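4.3 Setting Up Season Alerts in Stemov

Stemov can notify you when a new season, a finale date or a cast change is announced for a series on your watchlist. Alerts are off by default.

1. Open Settings and select Alerts.
2. Select Add Series. Enter at least three letters of the title.
3. Choose the series from the results list. Remakes share a title with the original, so check the premiere year.
4. Set the alert types: Renewal, Premiere Date, Finale, Cast.
5. Select Save. The series is marked with a bell in the watchlist.

Note: A watchlist holds up to 600 titles. Alerts can be switched on for 369 of them.

Caution: Cast alerts may contain spoilers. Exit announcements are often published before the episode airs. To block them, turn on Hide Plot Details before step 4.

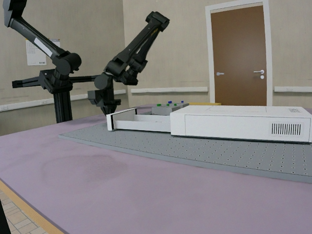 Bakhtiari wrote in to say that the spoiler block did not apply to finale alerts on a second device, and that a character's death appeared on the lock screen at breakfast. The setting is stored per device – it must be turned on separately on each phone, tablet or television.

4.4 Importing a Watchlist from Flolex

1. In Flolex, export the list as a text file.
2. In Stemov, open Watchlist and select Import.
3. Select the file and wait for the title count to appear.
4. Review any titles under Not Matched and assign them by hand.

Note: Viewing progress is imported by season only. Episode marks are lost.

Caution: Do not close the app during import. If error 783 is shown, delete the partial list and repeat from step 2.

Imported series have alerts off. Repeat section 4.3 for each one.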